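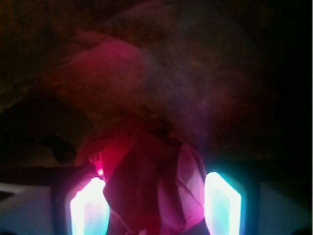

Figure 2. Wrist camera view with pink cloth held between the lit fingers.

4.2 Recording a cloth demonstration

Read section 4.1 before you start. The Lerkholm arm must be homed and the hand controller paired.

1. Place the cloth on the work surface within reach of the arm.

2. Open Natholm on the operator computer and choose New Demonstration. Type a task name, such as "pick up cloth."

3. Hold the enable switch and guide the gripper down to the cloth. Move slowly – the arm follows your hand with a short delay.

4. Squeeze the trigger until both fingers touch the fabric. Check the wrist view. The cloth should be between the fingers, as in Figure 2. Folds and creases are fine.

5. Lift, carry and release the cloth, then press Stop.

6. Save or discard the take. Discard any take in which you let go of the enable switch.

Repeat steps 3 to 6 until you have 15 saved takes. Crumple the cloth differently each time.

Note: Thin fabric lets light from the fingers through. If the wrist view is too bright to see the grip, lower Finger Light in the Camera menu.

CAUTION: Keep your free hand away from the fingers while the enable switch is held.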